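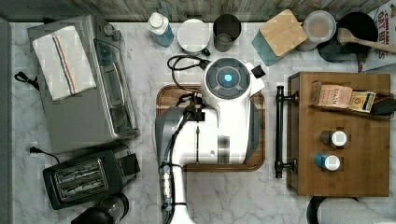
Home cooks wanted for a soup-and-bread supper club in Atimthorpe

Posted 2/13/01

Hi! I run the Gomovari supper club, which is a big name for a pretty small thing. We cook a simple meal twice a month and sell seats at one long table, and I've reached the point where I can't do it with the crew I have. So I'm looking for 2 part-time cooks and a handful of people who'd like to come and test recipes with us before the spring menu gets locked in.

I started this after I left my old job at a bakery in Basumbridge. I missed feeding people, I didn't miss getting up in the middle of the night, and a supper club seemed like a nice way to have the one without the other (I still wake up early, it never went away). The menu is soup, bread, something pickled, and a dessert. We've had a barley and mushroom soup on since the first night and I'm not allowed to take it off. I tried once. I got letters.

The cooking jobs

You'd be working two evenings a month plus one prep afternoon before each supper. Prep is a lot of onions. I mean a lot of onions! If you have a decent knife and you like it, bring it, otherwise use one of mine. You don't need restaurant experience or a certificate of any kind, but you should be able to make a pot of soup taste good without a recipe in front of you, and you should be fine on your feet for 5 hours with a short break.

Pay is $8 an hour, plus an even share of the tips, plus dinner, plus whatever bread is left over. I know that isn't going to make anybody rich. It's paid the same night, in cash or by check, whichever you'd like.

One of the two jobs leans toward baking. If you've kept a sourdough starter alive for longer than a winter, please say so in your note and tell me what flour you feed it. I'm a rye person myself but I can be talked to. 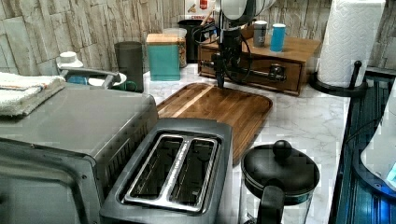

Yammine, after a first night on the soup station, told me the hardest part was remembering to taste the pot again after the cream went in, and that the fun part was hearing the table get loud around dessert. I'd say that's a fair summary of the work. The salt thing gets everyone. I still keep a jar of spoons by the stove so there's no excuse.

The tasting afternoons

These are separate from the jobs and you don't have to cook at all. Come to one or both afternoons in late February, eat small bowls of things, and fill in a card telling me what you'd change. Please be blunt. Last time everyone was so polite about the beet soup that I put it on the menu, and it came back to the kitchen in nearly full bowls all night long.

Tastings are free. I can't pay you for your time but you'll go home full, and you get first pick of seats for the spring suppers. Tell me ahead about allergies. There's wheat and dairy in almost everything, and nuts in a couple of the desserts, so if those are a serious problem for you I don't think I can make it safe.

How to get in touch

Write to Gomovari, P.O. Box 123, Atimthorpe, or leave a note in the box by the door on a supper night. Put your phone number on it, and the best time to call. For the cooking jobs, tell me the last thing you made that you were proud of and what went wrong with it. For the tastings, just your name, your allergies and how you feel about cabbage. I'd like the cooks settled by the end of February, and I'll call everyone back either way, though give me a few days if it's a supper week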